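Speaker notes: Moving a small town library without closing it

Opening (2 minutes)
Thank the hosts. Say where Bernalport is, as few people know it. Our old building in Skutard Street had a leaking roof and a lease that ended in December. We had over 2000 books to move and no money for a removal firm.

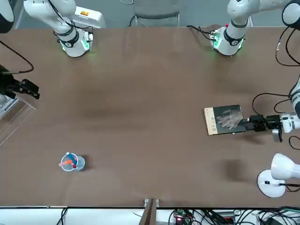 Before the move
Weed first. We took out every title that had not been borrowed in 15 years, apart from local history. Measure the new shelves yourself. The plans from Viklund were drawn for deeper units than the ones that arrived.
Pack in shelf order and write the first and last shelfmark on the short end of each crate.

During the move
Adult fiction went last and was back on the shelves first. Loans carried on from the front desk until 17 crates were left. Pause for the story about the large print section and the wrong lift.
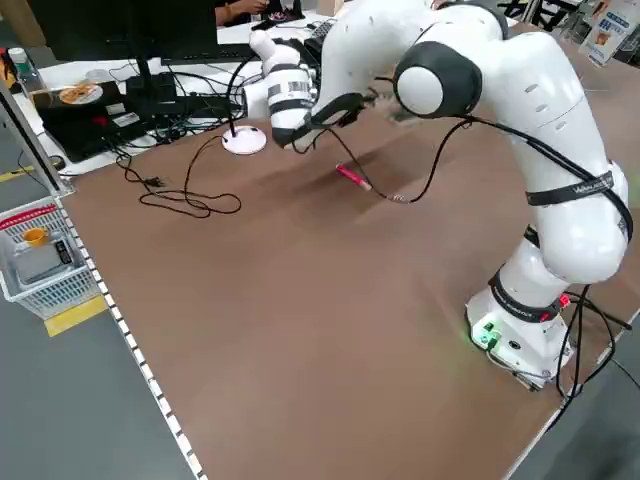
What should readers do with books they already have on loan?
Ask them to keep them until the new building opens. We extended every due date, which left us fewer crates to carry.

Afterwards
Check the catalogue against the shelves in the first month. Ours still listed the Vundik bequest under its old location. Mention the handout by the door. Leave time for questions on damp and on staff hours.
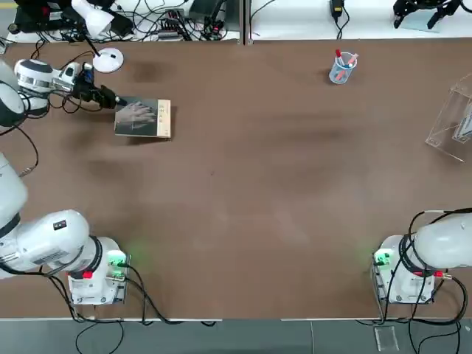
Notes by Liv Holmgren, Bernalport Library

If time is short, skip the part on weeding and go straight to crates. The shelf measuring sheet is on the back of the handout. Bring spare copies.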